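Postnatal Appointment Reminder Campaign, Zusthorpe and Plivberg
Progress report to the Sjöberg Fund
December 16, 2023

Period covered

This report covers the work from April to the end of last month. It follows the headings in the grant agreement. A separate spreadsheet with spending by line was sent to your office with the second claim form.

Purpose of the grant

The grant pays for a local information campaign aimed at people who have had a baby in the past three months. The aim is to raise the share who come to their own postnatal checkup. Most parents in both towns bring the baby to its appointments. Far fewer keep the appointment that is meant for them. The clinics in Zusthorpe and Plivberg had been sending one letter, in small type, that covered both visits on the same page, and staff told us many people read it as a single appointment for the child.

What was done

The letter was rewritten first. It is now two letters, sent a week apart. The one for the parent has a heading that says "Your checkup" and gives the time, the place, how long it takes, and what will be talked about. We took out the paragraph on missed appointment charges. The clinics have never charged anyone, and the paragraph had been copied from an older form.

Text message reminders began in Zusthorpe in April and in Plivberg two months later. The delay in Plivberg was on our side. The clinic there keeps phone numbers in a different format, and the Sorneo messaging system rejected the first upload. The numbers had to be cleaned up by hand, and we should have asked for a test file before setting a start date. Messages go out two days before the visit and again on the morning of it. A reply of 1 confirms and a reply of 2 asks the clinic to call.

We printed 500 posters and fold-out leaflets for both towns, split by the number of births registered in each. Of the leaflets, 200 were held back for a second round in case the wording needed changes, and it did. The first version used the phrase "get back to normal," which several parents in the feedback sessions disliked. They said it sounded like a complaint about how they were doing. The second version says "Find out how you are healing and ask what you want to ask." The held-back leaflets were overprinted with a sticker to avoid paying for a new run.

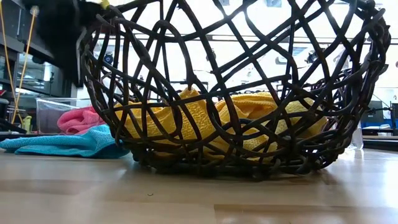 Feedback sessions were held in both towns, 12 in all, with 151 parents taking part. They were kept to 45 minutes and babies were welcome. We asked people to compare the drafts and mark any word they would not use themselves. On appearance, the main request was for a color that would stand out on a crowded noticeboard, and the group in Plivberg asked us to drop the pale pink and pale blue. The leaflet cover is now a bright yellow like the cloth in the basket, with the heading in dark brown. Photographs of babies were removed from the parent's leaflet after people said they took it to be about the baby, the same mix-up we had found with the old letter.

Results so far

Attendance at the parent's checkup has gone up in Zusthorpe in each month since the texts began. In Plivberg it was flat through the summer and rose in the fall. We would be cautious about Plivberg, where one of the two clinic rooms was closed for repairs in July and August and appointments were being moved at short notice. Some of the fall increase will be people whose summer visits were pushed back.

The texts seem to be doing more than the posters. When clinic staff ask people at the desk what reminded them to come, the text is the usual answer, followed by the letter. Few people mention a poster. The leaflet is mentioned mostly by those who were handed it by a midwife before leaving the hospital. We do not have attendance figures for those who replied 2 and were called back, as the Sorneo export lists the reply but does not link it to the visit. Sorneo has agreed to add this and we expect it in the next quarter.

Problems

Three things did not go as planned.

The Plivberg start date has been covered above.

The social media part of the campaign was stopped after two weeks. One of the images carried the line "Your baby made it to the clinic. Did you?" It was meant to be light. Many of the comments read it as blaming mothers, and some came from people who had tried to book and been told there was a wait. The image was taken down the next morning and we posted a short apology. It had not been shown to a parent group before it was used. All public wording now goes to a parent group first, including short posts. The money left in that line has not been spent and we ask below to move it.

Translation took longer than the work plan allowed. The letters are ready in four languages, but the text messages are still in English only. The translated messages run over the length limit and are split into two, which can arrive in the wrong order. Shorter versions are being tested.

Staffing

The coordinator post was filled for the whole period. The part-time data post was empty for seven weeks in the summer, and the monthly tables for that time were put together afterward from clinic records. They have been checked against the appointment books in Zusthorpe. The Plivberg check is still to be done.

Spending

Spending is under budget on social media and staffing, and over on printing because of the stickers. Nothing has been moved between lines without your approval. We request permission to use the unspent social media money for a third round of leaflets, to be given out through midwives and at the hospital discharge desk. No further posters are planned.

Next period

Work for the next period is as follows.

Translated text messages to start in both towns once the short versions are agreed.
Plivberg records for the summer to be checked.
Evening appointments to be offered in Zusthorpe on a trial basis, at the clinic's own cost, with the letter changed to mention them.
Call-back data to be added to the monthly tables.
A short survey of parents who did not attend, by phone, with questions sent to you for comment before it begins.

The next report will use the same headings. We would be glad to have a decision on the leaflet request before the printer's holiday closure, as the current price is only held until then.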